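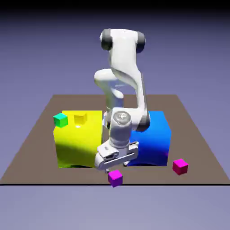
Drarkero 시뮬레이터, 큰 블록 두 개와 작은 큐브들이 있는 테스트 장면

이번 주 내내 이 장면만 돌렸다. 플래너가 왜 여기서만 자꾸 실패하는지 정리해서 스레드로 남긴다. 나중에 내가 다시 찾아보려고 쓰는 것이라 설명이 고르지 않을 수 있다.

과제는 단순하다. 앞쪽 바닥의 자홍색 큐브를 집어서 파란 블록 위에 올린다. 노란 블록 위의 작은 큐브들은 건드리면 안 된다. 순서 계획은 Dondik이 하고, 관절 경로는 그 아래에서 샘플링 기반 플래너가 만든다. 충돌 검사는 Skullereck을 쓴다.

까다로운 것은 블록 사이 간격이다. 팔이 큰 블록들 뒤에서 올라와 그 사이를 지나 앞으로 내려온다. 이 자세에서는 팔뚝 양옆으로 여유가 별로 없고, 손목을 조금만 돌려도 파란 블록 쪽이 걸린다. 교과서에 나오는 좁은 통로 문제 그대로다.

처음에는 샘플 수가 부족한 줄 알았다. 시간 제한을 늘렸더니 성공률이 조금 오르고 끝이었다. 그래서 Leidy Usuga가 실패 로그를 모두 모아서 유형별로 나눠 보자고 했다. 나는 귀찮아서 미루고 있던 일이다.

모인 실패가 1,253건. 손으로 볼 수 있는 양이 아니어서 스크립트로 나눴다. 기준은 어느 단계에서 멈췄는가 하나만 썼다. 역기구학에서 멈춘 것, 경로 탐색에서 멈춘 것, 경로는 나왔는데 스무딩 뒤에 충돌이 난 것.

결과가 예상과 달랐다. 경로 탐색 실패가 제일 많을 줄 알았는데 스무딩 뒤 충돌이 제일 많았다. 경로는 찾아 놓고 우리가 망가뜨리고 있었다는 뜻이다.

원인은 스무딩의 충돌 검사 간격이었다. 탐색 단계에서는 선분을 촘촘하게 나눠서 검사한다. 스무딩 단계에서는 누가 예전에 속도 때문에 간격을 크게 잡아 놓았고, 설정 파일에도 안 나와 있었다. 코드 안에 상수로 박혀 있었다. git blame을 해 보니 나였다.

간격이 크면 지름길을 낼 때 블록 모서리를 스치고 지나가는 선분이 통과된다. 마지막에 촘촘한 검사를 한 번 더 하니까 실행까지 가지는 않는다. 대신 계획 전체가 실패로 기록된다. 로그에는 "no valid plan"만 남으니 탐색 실패와 구분이 안 됐다.

고친 내용은 이렇다. 스무딩도 탐색과 같은 간격을 쓴다. 지름길 후보가 충돌이면 그 후보만 버리고 원래 구간을 유지한다. 최종 검사에서 걸리면 스무딩 전 경로로 되돌린다. 실패 메시지에는 단계 이름을 넣었다.

촘촘하게 검사하니 당연히 느려진다. 링크마다 바운딩 구를 먼저 보고, 거기서 걸리는 경우만 메시로 검사하게 바꿨다. 지금은 이 장면에서 계획 한 번의 중앙값이 300ms다. 우리 용도에는 충분하다.

두 번째로 많은 실패는 역기구학이었다. 자홍색 큐브를 위에서 집는 자세를 고르면, 해는 나오는데 팔꿈치가 노란 블록 쪽으로 기울어서 블록 위 큐브와 부딪친다. 솔버는 관절 한계만 보고 해를 돌려주고 충돌은 그다음에 본다. 그래서 첫 번째 해가 걸리면 바로 포기했다.

이제 초기값을 바꿔 가며 7번까지 다시 푼다. 초기값은 무작위로 뽑지 않고, 전에 성공한 자세를 저장해 두었다가 가까운 것부터 넣는다. 저장된 게 없으면 무작위로 간다. 더 늘려 보기도 했는데 이 장면에서는 차이가 없었다.

집는 방향도 손봤다. 큐브는 대칭이라서 그리퍼를 수직축으로 90도 돌려도 똑같이 잡을 수 있다. 후보 생성기가 한 방향만 내놓고 있었다. 앞쪽 큐브는 원래 방향으로 되고, 파란 블록 오른쪽 아래 모서리 앞에 있는 큐브는 돌린 방향이 대체로 낫다. 손가락이 벌어질 때 블록 앞면과의 여유가 달라지기 때문이다.

작은 큐브 이야기도 적어 둔다. 청록색 큐브는 노란 블록 앞쪽 왼편 모서리에 놓여 있고 일부가 밖으로 나와 있다. 충돌 모델에서는 처음에 이 큐브를 노란 블록과 합쳐서 상자 하나로 묶었다. 계산은 빠른데 묶은 상자가 실제보다 훨씬 커서 멀쩡한 경로까지 막는다. 지금은 따로 둔다.

작은 노란 큐브는 다른 문제를 만들었다. 색으로 분할하는 인식 모듈을 붙이면 밑에 있는 큰 노란 블록과 한 덩어리로 나온다. 색이 거의 같으니 그럴 만하다. 지금 플래너 테스트는 시뮬레이터가 주는 정답 자세를 쓰고 있어서 상관없지만, 인식까지 붙여서 돌리면 이 큐브가 없는 것으로 처리된다.

없는 것으로 처리되면 플래너는 그 위치를 빈 공간으로 본다. 팔이 거기를 지나가는 경로가 실제로 나왔다. 깊이 정보를 같이 쓰면 윗면 높이가 다르니 나눌 수 있을 것 같은데 아직 안 해 봤다. 그림자 때문에 경계가 밀리는 것도 같이 봐야 한다.

중간에 질문이 와서 답한다. 최적화 기반 플래너는 안 써 봤냐고. 써 봤다. 초기 경로가 좋으면 결과가 깔끔하다. 직선 보간으로 시작하면 블록 안쪽에 갇혀서 못 나오는 경우가 많았다. 샘플링으로 찾은 경로를 초기값으로 넣는 방식은 괜찮았고, 스무딩을 아예 그걸로 바꾸는 것도 생각 중이다.

Dondik 쪽도 한 군데 바꿨다. 전에는 동작 계획이 실패하면 그 동작을 영구히 불가능으로 표시했다. 첫 번째 큐브를 옮기고 나면 공간이 생겨서 가능해지는 동작도 있는데 다시 시도를 안 했다. 이제 실패 기록에 그때의 물체 배치를 같이 저장하고, 배치가 바뀌면 기록을 무시한다.

같은 배치에서 다시 시도하는 횟수는 3번으로 제한했다. 샘플링이라 운이 나빠서 실패할 때가 있으니 한 번만에 끊으면 손해다. 제한이 없으면 정말 불가능한 동작에서 시간을 다 쓴다. 이 값은 근거가 약하고, 다른 장면에서는 바꿔야 할 수도 있다.

회귀 테스트에 이 장면을 넣었다. 난수 시드를 고정하고 큐브 위치를 조금씩 흔든 변형도 같이 돌린다. 큰 블록 사이를 더 좁힌 변형도 있는데 그쪽은 아직 실패가 꽤 나온다. 거기는 팔을 블록 사이로 넣지 않고 위로 돌아서 내려오는 경로가 맞는 것 같다. 샘플러가 그쪽을 잘 안 뽑는다.

Gyula Orbán이 작업 공간 쪽에서 경유점을 몇 개 찍어 주고 거기에 맞는 자세를 먼저 샘플링하자고 제안했다. 블록 윗면보다 높은 곳에 경유점을 두면 위로 도는 경로가 금방 나올 것이다. 손으로 찍는 건 싫어서 물체 바운딩 박스에서 자동으로 뽑는 코드를 쓰고 있다. 금요일에 합치는 게 목표다.

아직 안 한 것들. 쥐고 있는 큐브의 충돌 여유를 따로 설정하는 것. 큐브를 내려놓은 뒤 그리퍼가 물러나는 구간도 계획에 포함하는 것. 지금은 수직으로 들어 올리게 고정해 놓았다. 그리고 실제 팔에서 돌리는 것. 위에 쓴 결과는 모두 시뮬레이션 결과다.

설정 파일에 새로 생긴 항목은 두 개다. 충돌 검사 간격과 재시도 횟수. 예전 설정을 그대로 쓰면 기본값이 들어가고, 스무딩이 전보다 느리게 느껴질 수 있다. 넓은 장면만 쓰는 사람은 간격을 키워도 되는데 최종 검사는 끄지 말 것.

로그 나누는 스크립트를 달라는 사람이 있어서 tools 폴더에 올렸다. 단계 이름이 없는 옛날 로그도 읽는데, 그때는 마지막으로 호출된 함수 이름으로 추정하니까 틀릴 수 있다. 경유점 코드는 합친 다음에 여기 이어서 쓰겠다.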